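Can a robot do my chores yet? (still no, but closer)

2/6/21

Quick one tonight, laundry is in the dryer and I've got until it buzzes.

I get the same question every time somebody finds out I read robot papers for fun. When can I buy one that does the dishes. And for years I've had the same answer, which is a kind of shrug. You can buy a thing that vacuums. You can buy a thing that mops, badly. Past that you're on your own with a sponge like the rest of us.

But I've been keeping a list since July. Every chore I do at home or at the shop (I work the bench at a small lamp and hardware repair place, mostly brass, mostly old) goes on it, with a yes, no or sort of next to it for whether I've seen a machine do it. Not a sales video with cuts in it. One take, start to finish. The list is at 100 chores now. Seven yeses. Two of those are vacuuming, if I'm being strict, because I split carpet and hard floor.

The sort-ofs are where it gets fun. Folding towels, sort of. Slow enough that you could do the whole basket while it finds the corner of the first one. Loading a dishwasher, sort of, if the plates are all the same plate. Opening a door, yes for a lever, no for the sticky round knob on my basement, and frankly I'm a no on that one too some mornings.

Homville put out their house robot demo and people lost their minds over it. It wiped a counter. Fine, it's a good wipe! But the counter had nothing on it. My counter has mail, a toaster, a banana, three chargers. Wiping is maybe a tenth of wiping the counter. The rest is deciding where the mail goes.

Shop work is a different problem and I go back and forth on wether it's easier. Things stay put. The bench is flat, the light is decent, the part sits in a holder. On the other hand the parts are awful. Thin bent metal, shiny all over, a screw the size of a lentil. You tip it a little and every highlight moves. I lose track of edges on polished stuff and I've had eyes my whole life.

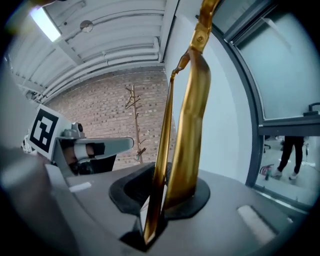
3 min read

So think about what a job with a piece like that asks for. Gold colored, curved, two strips running side by side, a little clamp with a round screw up near the top. One end of the narrow strip goes down into the black holder. Easy to say. For a person it's a two hand job where you don't think about either hand. One steadies, one does the fussy part. You feel it seat. A gripper with two stiff fingers doesn't feel much, or the ones I've read about don't, so it has to go by looking, and what it's looking at is basically a mirror bent into a hook.

And squeezing. Too soft, it spins in the fingers. Too hard, you've marked the finish and now it's a polishing job as well. I've done that with pliers. More than once, more than I'd tell the boss.

What gives me some hope is people using the grippers by hand to show the job, over and over, and the machine learning off that. No programming every angle. Somebody just does the chore with a clumsy claw until there's a pile of it. Uvelis had a writeup with 332 tries at one small task, I think it was hanging a cup on a hook, and by the end it was decent. Not good. Decent. I read the comments too which was a mistake.

My problem with it: that's a lot of tries for one cup. What happens with a different cup? The writeup got pretty quiet there.

If you made me bet, shop floor first, then kitchens, bathrooms dead last. Somebody at Fuvovov was quoted saying bathrooms are just small kitchens and I would like that person to come clean mine.

Also people keep asking about price. No idea. I know I'd pay for a machine that only matched socks. It took me 60 seconds to match one pair this morning and they were both black, and one turned out to be navy at lunch.

Will update the list when I get to it. If you've seen a real one-take video of anything changing a fitted sheet, send it, becuase I have that down as a no and I'd love to be wrong.

Dryer's buzzing.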